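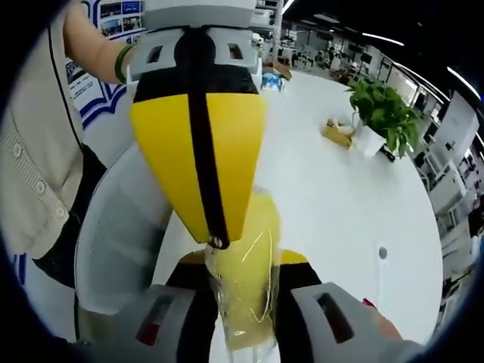 Clear plastic cup. Beige cardigan and green bangle to the left.

The Round Table Room, Trerkow House
Photo gallery. Page last changed 4/30/22

The Round Table Room is the small meeting room on the ground floor of Trerkow House, next to the stairs. It was fitted out last September and is used for reading groups, planning meetings and anything else that needs a table and a door that shuts. There are some notes below on what is in the room. Larger copies can be had from Ratih Wuisan at the front desk.

Cups and drinks

Cups are kept in the cupboard under the window. They are the thin clear plastic kind and they dent easily, so take them from the sleeve one at a time. A sleeve holds 27. Please use one cup for the whole meeting if you can, and write your initials on it with the marker in the drawer. Squashed cups go in the recycling bin in the corridor. The water jug is glass and stays in the room.

Hot drinks come from the machine upstairs. It does not take these cups, which go soft. Use the mugs next to it and bring them back up when you leave.

The table and the board

The table is white and round and takes up most of the floor. We had two square ones before and people always ended up with a leg between their knees. Haziq Siregar chose this one from the Prelley list after measuring the doorway, and it still had to come in on its side. The chairs are white with curved backs. If you need more, borrow from the room opposite and put them back the same day.

A leafy plant in a square white pot lives on the table with a box of tissues next to it. Both can be moved to the window sill for a meeting. The plant is watered by Adi Yusof, so please don't add the ends of your drinks.

The white display board has the blue book outline on it, with the grid of small colour photographs and the lines of blue text at the top. There is a second printed panel lower down on the left. Both were designed by Zulkifli Pattinasarany and printed at Dwivedi. The board is light and will tip if leaned on. Use the whiteboard on the other wall for notes, as sticky tape lifts the print.

Large white table, plant and tissues, with the display board behind. The bundle in crinkled clear plastic has something pale yellow inside.

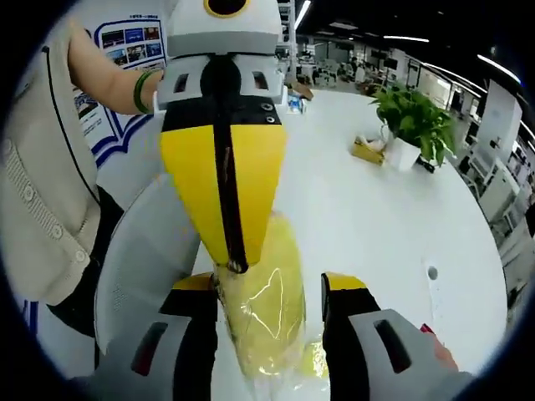 Using the room

The room seats 17 with the extra chairs, though ten is more comfortable. Bookings are for a morning, an afternoon or an evening. Write your name and group in the book at the front desk, or ring extension 177 and it will be written in for you. Groups that meet every month can book up to half a year ahead.

The door code changes and is given out when you book. Lights are on the left as you go in. The heater is slow, so put it on when you arrive. The projector from Telum has gone back and there is no plan to replace it, but there is a socket by the board for anyone bringing their own.

Before you leave

Wipe the table with the cloth, not the paper towels, which leave bits. Put the plant and tissues back. Take wrappings and packaging home with you if the bin is full. Windows shut, heater off.

Lost property

Anything left behind is kept at the front desk for a month. At the moment there is a grey scarf, a pair of reading glasses and a library book, shelf number 810. Ask for Ratih Latuheru.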